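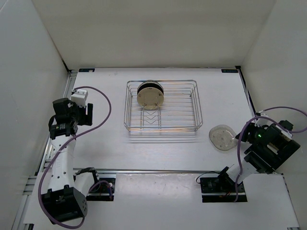
*Silver wire dish rack on a white tabletop.*

# Clandport Plate Pass — FAQ

Updated 22 Jan 2024. Answers first, polish later. If yours isn't covered, email Jyoti at the pass desk, details at the bottom.

## The basics

**What is it?**

One pass, 17 restaurants, a fixed two-course dinner at each. Runs all of April. You buy the pass once, then pay the set price wherever you eat.

**How much?**

Pass is $23. Dinner is $23 too. Same number, two separate charges, yes it confuses people. The pass gets you in on the price, the dinner money goes to the restaurant.

**So one dinner costs me $46?**

First one, yeah. After that just the $23 each time. If you're only going out once, probably skip it, or pick one of the pricier places. Most people we hear from use it three or four times.

**How many passes are there?**

2,000. 900 went to last year's holders in the early sale. The rest are open to anyone.

**Can I use it more than once at the same place?**

No. One dinner per restaurant per pass. The app grays it out after you've been.

## Who's in

**Which restaurants?**

Full list is on the map page. The ones we get asked about most:

- **Tilliletti** — back again, pasta and a dessert, no starter option
- **Flundura** — fish, mostly. One veg main. Small room so book early
- **Tichý** — new this year. Dumplings, braised things, good bread

**Is the menu the same as the regular one?**

Depends on the kitchen. Tilliletti lets you order off a short version of the normal menu. Flundura writes a new one every week. Ask when you book.

**Is Tichý doing the duck?**

Not on the pass. Khrystyna Savchuk (she runs the kitchen there) says pork or mushroom, and the duck stays on the regular menu at the regular price. You can order it as an extra.

**Lunch?**

Dinner only. Two places tried lunch last year and it was a mess.
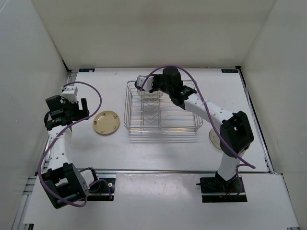
**Any places outside downtown?**

Five. Three by the harbor, two up past the hospital. Buses run late on Fridays and Saturdays, less late the rest of the week. Check before you order dessert.

## Booking

**Do I have to book?**

Yes. Call or use the restaurant's own site, and say "Plate Pass" when you do. If you don't mention it they may not hold one of the pass tables and you could end up paying full price.

**Can I just walk in?**

Monday to Wednesday, sometimes. Weekends forget it.

**How far ahead?**

Bookings open when the restaurant says they do. We don't control it. Flundura opens two weeks out and fills in a day or so.

**Does my friend need a pass?**

Everybody eating the $23 dinner needs thier own pass. A friend without one can sit with you and order off the regular menu, that's fine with all of them.

**Kids?**

No kids pass. Most places have a kids menu, a couple don't. Look for the little spoon on the map page.

**I need to cancel a table.**

Call the restaurant, not us. Some take a deposit, and if you no-show you lose it AND your pass dinner at that place gets marked used.

## Food stuff

**Vegetarian?**

Every place has at least one main. Vegan at eleven of them.

**Allergies?**

Tell the restaurant when you book and again when you sit down. We don't pass messages along, we'd get it wrong.

**Drinks included?**

No. Tap water's free everywhere. Flundura has a decent house white by the carafe if you want a cheap one.

**Corkage?**

Each place sets its own. Ask.

**Can I swap a course?**

Usually a starter for a dessert, yes. Two mains, no. Lwazi Mathebula asked us this three times last year, still no Lwazi.

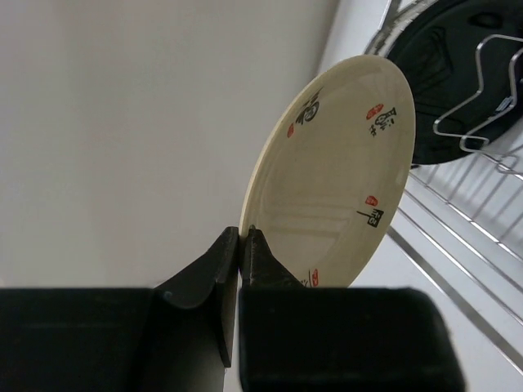
**Can I take leftovers home?**

Sure. Bring a box if you can, some kitchens charge a little for theirs.

## Tipping and paying

**Is tip in the $23?**

No. Please tip on what the meal would normally cost, not the deal price. The servers are doing the same work for you.

**Tax?**

On top.

**Can we split the check?**

Up to four ways at most places. Tilliletti does two cards max on a table.

**Can I stack it with a birthday deal or gift card?**

Gift cards yes, they're just money. Any other discount no.

## Pass problems

**My code doesn't work.**

Close the app, open it again. If it's still dead, show your reciept email at the restaurant, they can look you up by last name.

**Lost my printed pass.**

Email us, we'll reissue. Old one stops working right away.

**Can I give mine to someone?**

Before first use, yes. Send us both names. After that it's stuck to you.

**Refunds?**

Full refund until March 31. Nothing once the month starts, unless a restaurant you booked drops out, then talk to Vitalii.

**Gift passes?**

Yes, pick "gift" at checkout. We email it on the day you choose.

## Contact

Pass questions — Jyoti Tripathi, passes desk, weekdays until 4.
Refunds — Vitalii Pasichnyk, same hours.
Restaurants wanting in for next year — Marichka Harasym. List closes in the fall, and she'll want a sample menu with your first email.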